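Does a Quiet Table Help You Learn New Words?
Project report, second term
Sunee Jitpraphai and Pavithra Mathew

Why we chose this

We both learn Polish in the evening class at Ratanaporn, and we both forget words at an amazing speed! Our teacher gives us 40 new ones every fortnight. We wanted to find out if the place where you study changes how many of them stick, and we got so into it that the project ended up twice as long as planned.

What we did

We asked 49 students to learn the same list in two places. One was the Danach café at lunchtime (very loud, very good soup) and the other was a plain table against a white wall, with no music and no talking. Each person had 20 minutes with the list, then a short test the next morning.
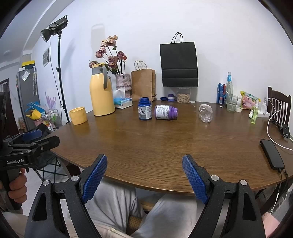
Grażyna Pawłowska thought the test came too soon, and told us that words learned in a noisy place might last just as well if we waited a week. We loved this idea and added a second test seven days later – it meant a lot more marking, but it gave us the best part of the report.

What we found

On the first test the quiet group did better, as we had guessed. A week later the gap had nearly closed. Food words did well everywhere, and verbs of motion did badly everywhere, which will surprise no one who has tried to learn them. Several people said they remembered a word from the café by thinking of what they were eating when they read it. Kamol still connects the word for "spoon" with pumpkin soup!

We also asked everyone which place they liked more. Most picked the café, even those who scored higher at the table. A few said the silence made them sleepy and that having a drink beside them helped. 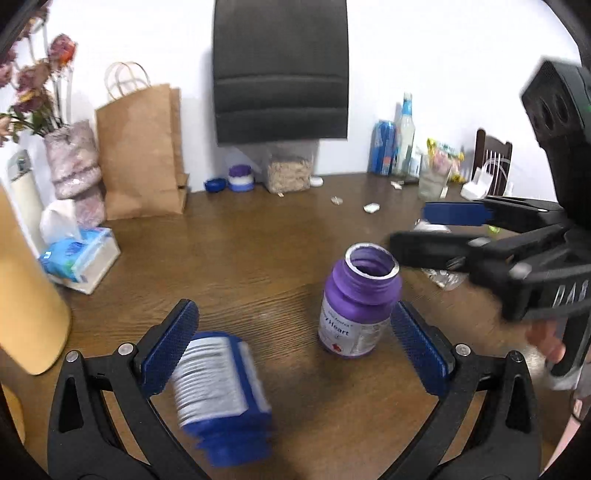
What we would change

We would use two lists of equal difficulty, so that the second visit isn't partly revision. We would also like to try the library, and early mornings as well as lunchtimes. Nuanchan Intarasuk has offered to help us mark the next round in October.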